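About Rerkine

Rerkine is a small language and music school for adults, and we love what we do! We opened above a bakery on Petkov Street with one piano, a shelf of secondhand grammar books and a very optimistic sign. The bakery has since moved, but the piano came with us when we took over the old hat shop next door, and it still sticks on the low F when the weather turns damp.

The idea came from Flor Huaranga, who was teaching evening Spanish and kept noticing that her students remembered the songs long after they'd lost the verb tables. So she asked her friend Liv Berge, a choir director, to come in on a Friday and teach the class to sing in harmony. It was loud and a bit of a mess, and the class asked for it again the next week. Every course we run still has singing in it somewhere, even business Portuguese (ask the people in business Portuguese, they're the loudest of the lot).

Today there are four of us teaching. Flor has Spanish and beginner guitar. Liv runs the choir and all the Norwegian classes. Yu-na Hyun joined us for Korean and brought her janggu drum along, so please expect rhythm exercises before you get anywhere near the alphabet. Teófilo Arboleda teaches Portuguese and percussion, and he'll talk to you about maracas for as long as you let him.

Fatima Amadi runs the office. She answers the phone, sorts out the schedule and looks after the lending library, now up to 800 books, songbooks and scores. Borrow whatever you like for a month. If you want it longer, just tell her.

Classes stay small, and you don't need to read music or have studied a language before. Plenty of our students hadn't sung in front of anyone since grade school. We start wherever you are, and if a class turns out to be too easy or too hard, you can switch during the first four weeks at no charge.
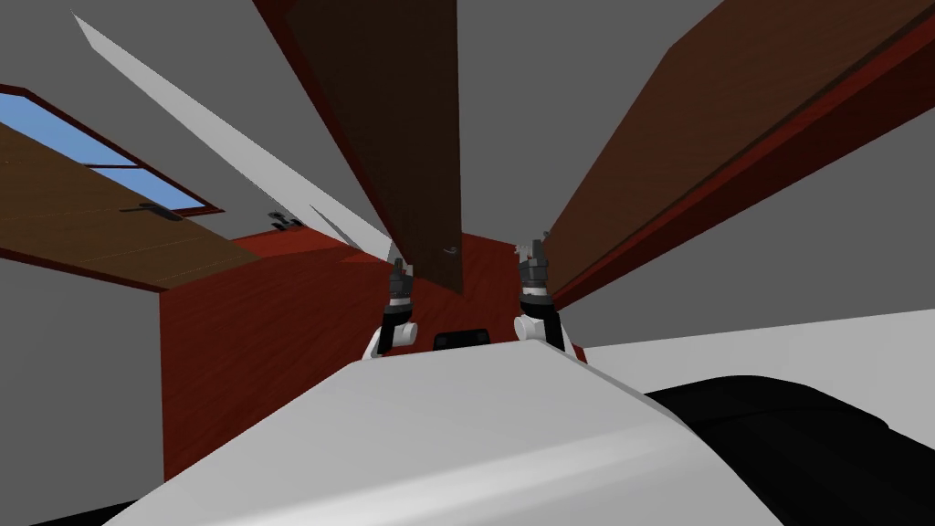
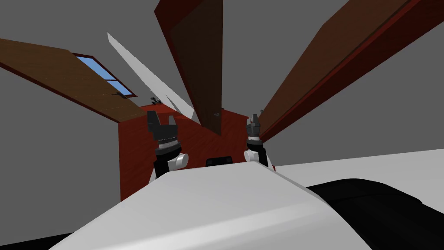
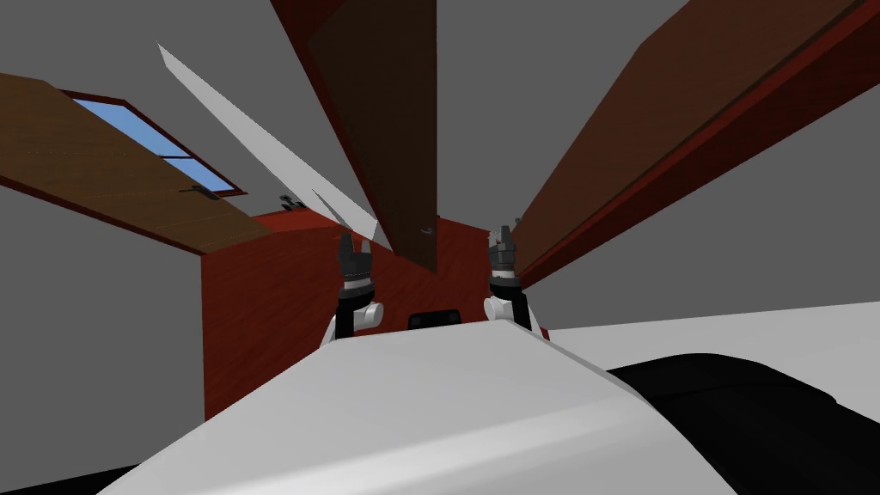 Our big event is the August concert in the Husico hall, with all the classes on one program and 300 seats to fill. Last summer the beginners opened with a lullaby in Norwegian and the advanced Korean group closed with a work song they had arranged themselves — it brought Yu-na to tears, and most of the front row too.

New courses start every fall and spring, and you're welcome to sit in on a class before you sign up. Come by any weekday after 4 p.m. and ring the lower bell. The upper one belongs to the dentist.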